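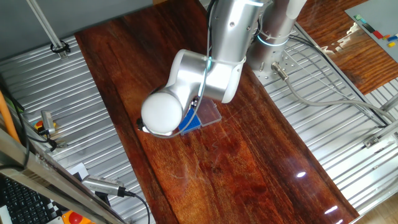 Lourenço Caldeira fotografiert seit Jahren Küstenorte für Reiseverlage, und im November war er zum ersten Mal auf Harkstead. Drei Wochen blieb er auf der Insel, geplant waren acht Tage. »Die Fähre fuhr nicht, also habe ich weitergearbeitet«, sagt er.

Mitgebracht hat er 2452 Aufnahmen. 169 davon hat er dem Verlag Hanari geschickt, der daraus einen Bildband machen will. Die Auswahl habe länger gedauert als die Reise selbst. »Ich sortiere am Anfang nur nach Licht. Das Motiv sehe ich mir erst im zweiten Durchgang an.«

Auf Harkstead wird es im Spätherbst früh dunkel. Caldeira stand deshalb meist vor sechs auf und ging zu Fuß zum Hafen von Gultus, dem größeren der beiden Orte. Ein Stativ hatte er dabei, benutzt hat er es selten. »Bei dem Wind bringt es wenig. Ich lehne mich an eine Mauer und nehme eine höhere Empfindlichkeit in Kauf.«
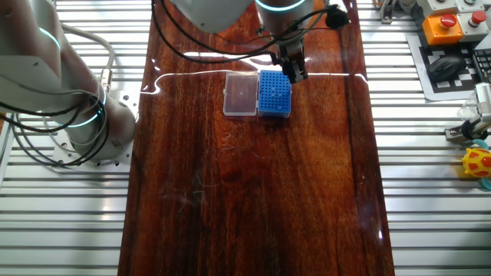
Unterkunft fand er in der Pension Sutcliffe, der einzigen, die außerhalb der Saison geöffnet hat. Dort lernte er auch Flynn Hoani kennen, der die Post zu den Höfen im Norden fährt und ihn mehrmals mitnahm. »Ohne Flynn hätte ich die Nordküste nicht gesehen. Einen Bus gibt es im Winter nicht.«

Wer selbst hinfahren möchte, dem rät er zu wenig Gepäck – zwei Festbrennweiten, Ersatzakkus, ein trockenes Tuch in jeder Jackentasche. Von Filtern hält er nichts mehr. »Die waren nach zehn Minuten voller Salz.«

Im Frühjahr will er wieder hin, dann für den Vogelzug. Die Überfahrt ist schon gebucht, die Rückfahrt lässt er diesmal offen.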